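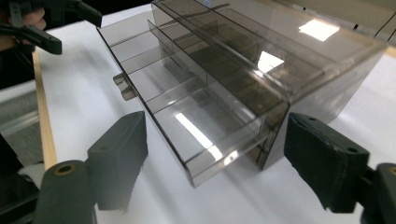
Drawer out, both grippers on duty.

I've spent most of May opening and closing a small plastic drawer. I have a degree. My mother tells people I work in artificial intelligence, and I let her.

The project is called Fastisari, for reasons that were settled before I joined, and the goal is a policy that can open a drawer without dragging the whole cabinet across the table. To learn that, it needs examples. Our target for this object is 3,000 of them, and since no model has ever seen a drawer the way I have now seen a drawer, the examples come from me, a gripper in each hand, pretending I don't own fingers.

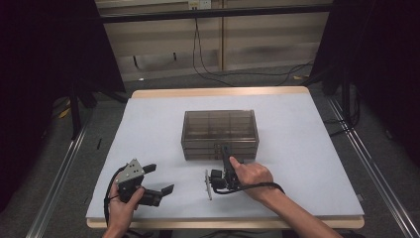

You'd think the hard part would be the pulling. The hard part is being dull. My first 100 takes were full of little improvements I made without noticing: a nudge with a knuckle, a quick wiggle when the drawer stuck, a second grab so fast that on playback it looked like a card trick. All of it useless. If I'm allowed a knuckle, the robot will want one too, and it hasn't got any. So now I go slowly, like a man defusing a spice rack.

Then there's the opposite problem. Do the same thing too neatly and you've recorded one example many times over. We have a sheet (the Favwood sheet, after the coffee shop where it was written) that tells me where to put the cabinet and which way to turn it before each take. It has 8 starting poses. I have strong feelings about pose 6 and they aren't for a family blog.
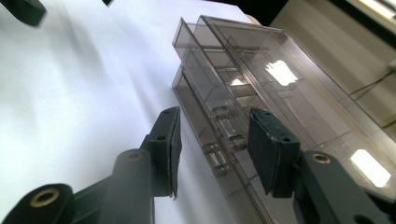 Failed takes get their own folder. I used to delete them, out of vanity, until the person who trains the models asked me very politely to stop. A miss followed by a recovery is worth keeping, because the robot is going to miss plenty. Clear plastic helps with that. Smoky see-through walls with a row of dividers behind them and white glare sitting on top are hard enough to read with my own eyes, and from between two black fingers I sometimes can't say which edge I'm about to close on. I got 253 takes into the folder before I stopped being embarrassed.

The labels come after. Each take gets a start, a grasp, a release and a note, and Azevedo, our labeling tool, logs me out if I think for too long.

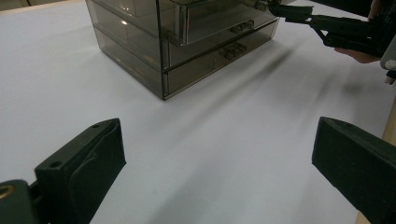
Next up is choosing the right drawer when told which one. So far I've mostly been working on whichever was convenient, and a model trained on that will learn that drawers are all the top one. The lower two have small dark handles that don't line up with each other, the bottom one sitting further left, so a grasp learned on one won't simply slide down to the next. More takes, then. Zorkard, the office down the hall, has offered to lend us a second cabinet in plain white. I said yes before asking how many drawers it had.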